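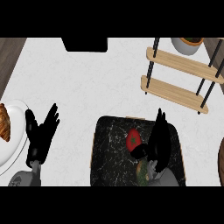

A two-tier wooden shelf on a white marble countertop. Rendering: Birinard

The Lloyd has been on sale since September, and the waiting list at Groter's Grirniro plant now stands at 11 weeks. It is a small-wheeled commuter motorcycle with a 200 cc single and one trim level.

Gebhard Aigner, who led the chassis work, wanted a bike that new riders could back out of a hallway. The bars are narrow and the seat is low. The tank is steel, and the side panels come off with 2 bolts.

On the road it is easy company. The clutch is light and the gearbox finds neutral every time. Above 50 mph the mirrors blur, and the rear shocks are too firm for a light rider.

Dealer Glenys Wynne keeps one as a demonstrator. "People come in for a scooter and ask about the gears," she says.

The warranty runs 24 months. Luggage racks are extra, and the first batch is already sold out.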